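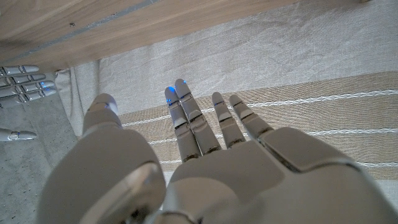 4. Setting up the marking table

Use this section each time the Vodness craft table is made ready for drawing, measuring and cutting. Sections 2 and 3 (assembling the table, fitting the Filtov lamp) should be finished first.

What you need
The tool tray from the Ham starter pack: scissors, markers, highlighter, clear plastic rulers
A woven cloth to sit beside the wood
A dry rag
Scrap paper

4.1 Preparing the surface

1. Wipe the table top with the dry rag, working along the grain. Don't use spray cleaner on the day you plan to draw.
2. Run your palm over the wood. Dried glue can be lifted with a plastic scraper. Leave the metal one in the drawer.
3. Lay the cloth and pull it flat from the corners. Smooth out any fold that reaches the wood.
4. Check that the table doesn't rock. If it does, go back to step 7 of Section 2 and adjust the feet.

Note: The cloth is for resting work on. Do not draw on paper over it, as the weave comes through in the line.

4.2 Setting out the tools

1. Put the scissors near the centre of the table, closed.
2. Lay the markers beside the scissors with a little space between them. Push each cap on until it clicks.
3. Place the rulers to the left, flat on the wood. Clear plastic is hard to see against a brown surface, so keep them in the same spot every time.
4. Keep paper off the table until the tools are out.

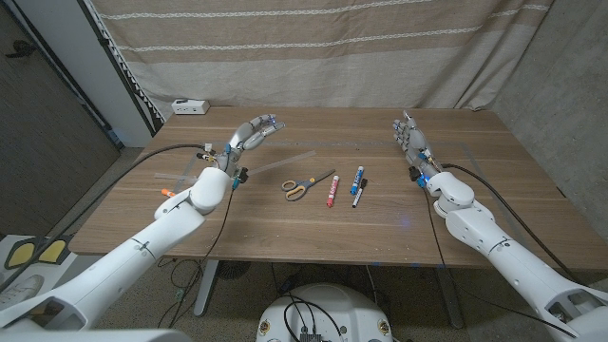
Padmavathi Lobo wrote in after the first edition to say that left-handed users should swap the rulers and the scissors over, and that she had been doing so since September without any trouble. We agree. Mirror the whole layout if you are left-handed, and leave it mirrored. Changing it back and forth through the day is how rulers end up on the floor.

Caution: Scissors are to be laid down between cuts. Don't stand them in a cup with the blades up, and don't leave them under paper or cloth.

4.3 Checking the cloth

1. Look along the line where the cloth meets the wood. The cloth should lie flat there.
2. Press lightly on the edge. If it slides, lift it, shake it out and lay it again. Tape leaves a residue on the wood and is not recommended.
3. Keep open markers off the weave. Ink from the red will not come out in a cold wash.
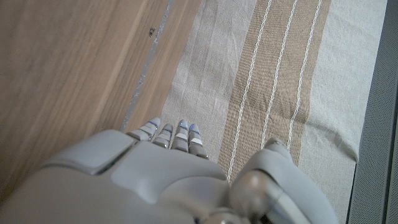
Figure 4.2. Wood and woven cloth, side by side.

4.4 Passing and using the scissors

1. Close the blades before picking the scissors up.
2. When handing them to someone else, close your hand around the blades and offer the handle.
3. Cut over the wood with the ruler and markers moved clear of the paper.
4. Return the scissors to the centre when you have finished the cut.
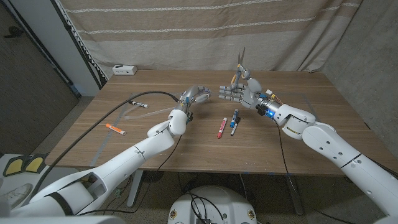 5. Test each marker on scrap before it goes near the good sheet. A marker that skips can be stored cap down overnight and tried again in the morning.
6. For lines longer than 300 mm, draw in two passes and slide the ruler along between them.

Note: Replacement rulers and markers are sold singly at the Dodport shop. Ask Jayanthi Bangera at the counter for the Ham refill list.

4.5 Packing away

1. Cap everything.
2. Wipe the rulers with the dry rag. Ink left along the edge will smear on the next sheet.
3. Return the tools to the tray, scissors last.
4. Fold the cloth in half and hang it over the rail. Go to Section 5 if the lamp is to be taken down as well.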